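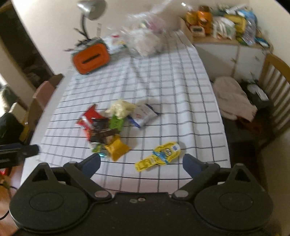 Hazel Kincaid thinks a snack swap should have a theme, and she told me so before I'd even put my bag down. All salty one month, all sweet the next, maybe a month of nothing but things with peanuts in them. I love Hazel and I will never do this! The whole joy of the Jerora Snack Swap is that you don't know what's coming, and you might go home with a chocolate bar and a bag of something you can't pronounce.

So welcome to the April gallery. It's a short one, but I wanted the page up while everybody still remembers what they ate.

**The pile on the tablecloth**

Red wrapper, green packet, a dark brown chocolate bar, that mustard-yellow pouch right at the front... I could look at a heap of snacks like this all day. We always start with a pile in the middle of the table. I've tried bowls and I've tried a muffin tin (don't), and a pile is still the best way to make people reach in and dig.

**The long yellow one**

Lying off by itself on the right, with the round cartoon face. I'm a sucker for a face on a wrapper. Put a pair of eyes on a cracker and I'll buy two.

**The cabinet**

Orange, yellow, white, green and blue, all crowded together on that light wooden top! There's an orange jar up there too, and a clear plastic bottle. If you're new, the cabinet is for second helpings and the table is for first picks, and you're allowed to wander between them as often as you like.

**The big see-through bag**

Back by the desk lamp. I do love a full bag at a swap. Whatever doesn't get picked goes into the Drollar Street box, so please keep everything sealed until you've decided it's yours.

**How the swap works, for anyone who wandered in from the Lindgren newsletter**

Bring up to 10 packets, any size, anything that keeps on a shelf. Tip them out, mix them up, take home as many as you brought. Trades are fine and so is begging. If you have an allergy, tell me when you arrive and we'll read labels together before the digging starts.

My tasting notes are back too, and there are now more than 300 of them in the Flenutari notebook. Entry 156 is still the one people ask for (the plum candy with the salt in it, and yes, I'd eat it again tomorrow). Arlo Pettigrew has been copying the oldest pages out neatly, and he's disputing my score for the seaweed corn puffs. I gave them a nine! They deserved a nine!

Next swap is in May, same table, doors at 4 in the afternoon. Hazel says she's bringing ten bags of pretzels to prove her point about themes, so somebody please bring chocolate.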